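07/08/2023, Cutness bench notes, sim stacking task

Spent the morning on the release rule, which we have been writing three different ways. Going by the Elport runs, the wording I want in the procedure is:

A stack is scored only when the gripper is clear of the upper cube. Fingers open, no contact, arm out of the way. If a finger pad is still on the cube the state is "held" and gets logged as held, even when the cube looks well placed on the one below. 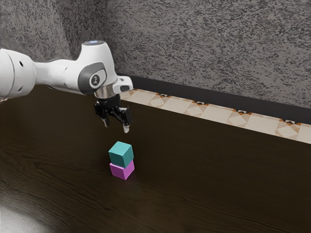
Second rule is about offset. Small misalignment between teal and magenta is allowed. I don't want people rejecting runs by eye because the corners don't line up. The checker reads both poses and decides, and the limit lives in the config file, not in someone's head. Same limit for every seed.

Settle time stays at 2000 ms after release before the score is taken. Run 368 was scored early because the old script started its timer at the open command. Fixed in the Zieliński branch, needs merging.
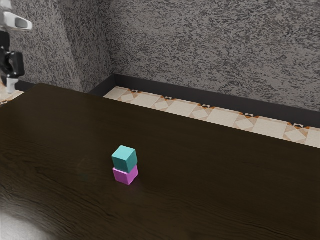 Genowefa Pawlak wrote back that a settle time is fine but the retreat needs a number too, or each of us will pick a different pose and call it clear. She would put 12 cm between fingertip and cube as the minimum and have the script refuse to score below it.

Agreed, added as rule three. It also means the score step can't be called by hand any more. 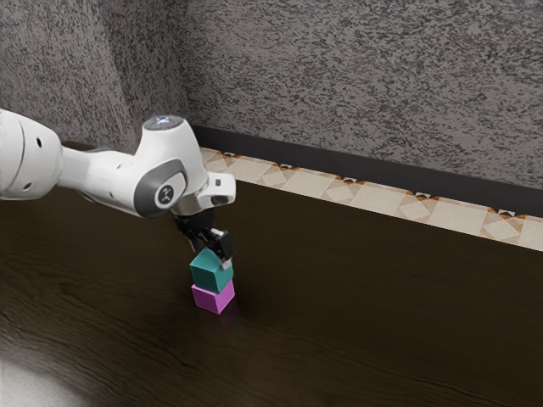 Naming: log states are "approach", "held", "released", "clear", "scored". Five, lower case, no others. Bistville has been using "done" for two of these and their logs can't be compared with ours until that is changed.

To do: merge the timer fix, rerun 368, send the draft rules to Bistville.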